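Re: [arm-teaching] Hand guiding vs. remote for bin picking, cable drag
From: Theda Wegener
To: arm-teaching list 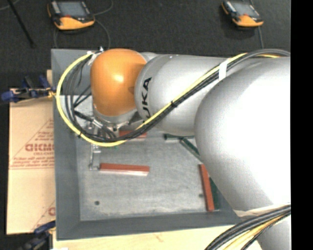 Bin cell at Flerkstead, six blocks in the bin, finger next to the near red one.

Bujar Nikolovski wrote:

> We are setting up a picking task at Trismont, long rectangular parts in
> a shallow bin, and I want to record demonstrations instead of
> programming each approach. The arm can be hand guided. We also have a
> remote setup with a handheld unit that one of our people likes. I have
> three questions before we spend April on this.
>
> 1. Did you record by hand or by remote, and would you do the same again?
>
> 2. How do you keep the cables from pulling on the wrist when somebody
> is pushing the arm around? Ours run on the outside and I can feel them
> through the arm.
>
> 3. How many demonstrations before the thing is any use? I have been
> told everything from 44 to 1000.
>
> Bujar

Bujar,

I'll go in your order, with the cables getting the most space.

1. By hand or by remote

Both, and we kept both. We started with hand guiding only and recorded 90 demonstrations that way. The operator holds the arm near the wrist and walks the gripper down to a block. It is quick to learn. Krešimir Leka had never touched the arm and was making usable recordings before lunch.

The trouble was in the last part of the motion. People push harder when they get close to the part, and they push down. The recorded path then ends a little low, and on playback the finger touches the floor of the bin. We also found that a hand on the wrist gets into the camera view, so the images from the demonstration don't match the images at run time. If you only record joint positions you won't care. We record both, so we did.

With remote control the images are clean and the final approach is straighter. It is slower, and everybody overshoots at first. Our people also tended to stop and think with the gripper in the air, and those pauses ended up in the data. We trim any stop longer than a second now. Before we trimmed them, the arm learned to hang over the bin.

What I would do again: use hand guiding to find out which approaches are possible at all, then record the set you train on by remote. I would throw away the hand guided ones for the final grasp and keep them for the move into the bin.

2. Cables

Ours also run on the outside of the arm, as you can see from the picture. They come down across the link and make a loop around the wrist, held with cable ties and tape. The loop needs to be big enough for the full wrist rotation and no bigger. The first one we made was too short, and the wrist pulled back against the operator's hand past a certain angle. People corrected for it without noticing, and you could see it in the recordings as a small twist just before the grasp. It took us far too long to find that.

The second one was too long and dragged across the blocks. It moved parts that the operator hadn't touched, and for a learned policy that is worse than a stiff wrist.

Here is the procedure we settled on:

Move the arm to the lowest point in the bin you intend to reach.
Turn the wrist to one limit of the motion you need, then to the other.
Tie the bundle at the link with the wrist in the middle.
Tape the upper end last.
Let go of the arm in hand guiding mode and see if it drifts.

If it drifts, set the payload again before you touch the ties. Živko Papadopoulos spent an afternoon moving ties on ours when the tool weight was simply entered wrong. Check the ties every 300 runs or whenever somebody has had the gripper off.

A loop like this will hide some of the bin from an overhead or side camera. One of our red blocks spends a lot of its time mostly under the bundle, and the big arm segment covers one side of the bin when the arm reaches in. We didn't solve this. We take one image with the arm out of the way before each grasp and use that to choose the block, then use the live view only for the approach. If you have room for a second camera on the other side, buy the second camera.

3. How many

It depends on how you count. With 44 demonstrations, all from one operator and with the blocks well apart, ours would pick a block lying in the open. It failed as soon as a block was against the wall. We have 300 in the current set and I am fairly happy with it. I have not seen a reason to go to 1000 for one bin and one gripper, but I have not tried it either, so take that for what it is.

More useful than the total was spreading out the layouts. Put parts next to the wall on purpose. Put two side by side so the finger has to go down on the outside. We use two colors so that the operator can be told "red only" and has to work past the green pieces. Left alone, people lay the blocks out neatly and pick the easy one first, every time.

Two smaller things you didn't ask about.

Clamp the bin. We use ordinary clamps on the side of it. A bin that gets nudged between demonstrations will ruin a day of recordings, and you won't find out until training. After clamping, put a pencil mark on the table at each corner so you can check it.

Write down who made each demonstration. We didn't for the first batch, and when one operator turned out to be using a different grasp height we had no way of pulling those out. Živko Nedeljković ended up sorting them by eye.

I can send you the trimming script. It was written for the Prorkano logger, so the column names will need changing if you are on something else. If Trismont is still using the Chaimongkol format I think somebody on this list has a converter, and I would like a copy too.

What gripper are you using, and how deep is your bin? If the walls are steeper than ours you may have trouble getting the wrist down at all, and I would test that by hand before you record anything.

Theda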